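Museum Interpretation, Unit 8
The regimental gallery: object records and label text

Reading for this unit: the Brernine collection handlist, introduction and sections on campaign equipment.

1. Scope of the collection

The Brernine regimental museum opened its permanent gallery in a former drill hall. The building dates from 1859. The handlist records 1306 objects, of which 400 are on display at any one time. The rest are held in the Markance store and rotated each August.

2. Accession and catalog records

An accession record establishes legal title. A catalog record describes the object. The two are often merged in small military museums, and this causes trouble when a family asks for the return of medals held on loan. Check the loan file before the catalog.

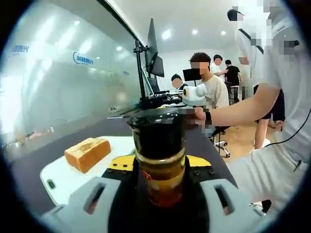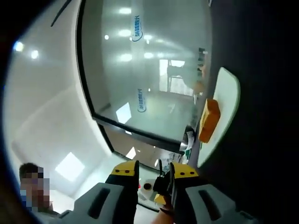 3. Label text

Bailly labels have two levels. The first gives object name, unit and date. The second gives one fact about use or ownership, with a source. Rank is written as held at the time of the event, and later promotions go in the catalog record. Abbreviations for units are spelled out on first use in each case.

4. Uniforms and textiles

Mounts must carry the weight of the garment at the shoulders. Badges stay on the garment where they were received with it. A replaced badge is noted on the record and on the label.

5. Assignment

Choose one object from the Skatel bequest. Write a catalog record and a two-level label. State which claims rest on the donor's letter alone. Due 22nd April, in class.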